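So I finally told my manager I want off the overnight stocking crew, and I have thoughts (and a cup of tea, so settle in).

I've been on nights at Drokstead for 8 years. When I started you got a shift premium, and the whole crew went out for pancakes after. Now the premium is the same as it was back then, the pancake place closed, and there are four of us doing aisles that used to take a lot more people. Last August the truck came in with 811 cases and Dorota and I looked at each other and just started laughing. We got to 467 before the doors opened. Guess who heard about the rest!

What bugs me is how transfers work. You put in the form, your department lead signs it, and then it goes to the store manager, who can sit on it as long as he likes. Mio waited all winter to get to bakery. Tsutomu asked for produce and got it the same week, and I love the guy, but come on.

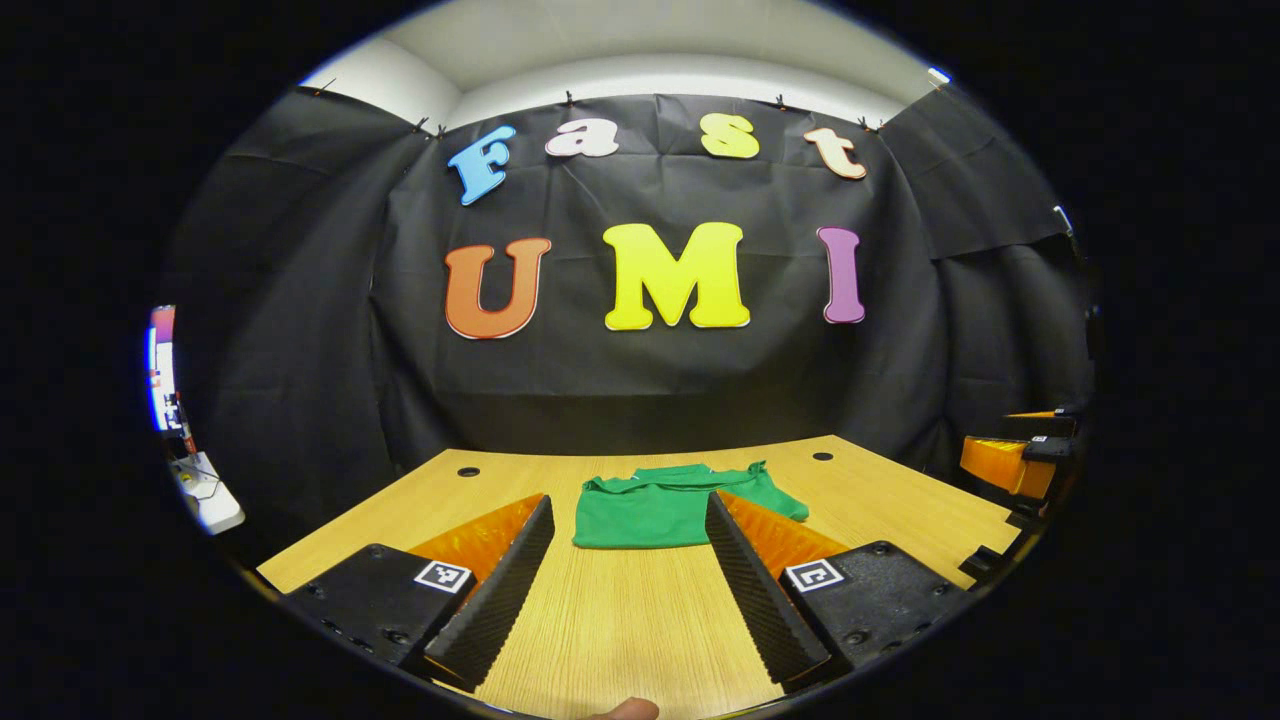 Anyway, mine is in. I asked for the floral counter, mornings, which would cost me 350 dollars a month, and my husband and I went over the budget twice before I handed in the form. We can do it if we don't replace the car. I want to eat dinner when other people eat dinner!

If any of you have moved from nights to days, did you keep your seniority for vacation picks? Natalina says yes and the handbook says something so vague I read it three times. Leave me a comment, I'm up till six anyway.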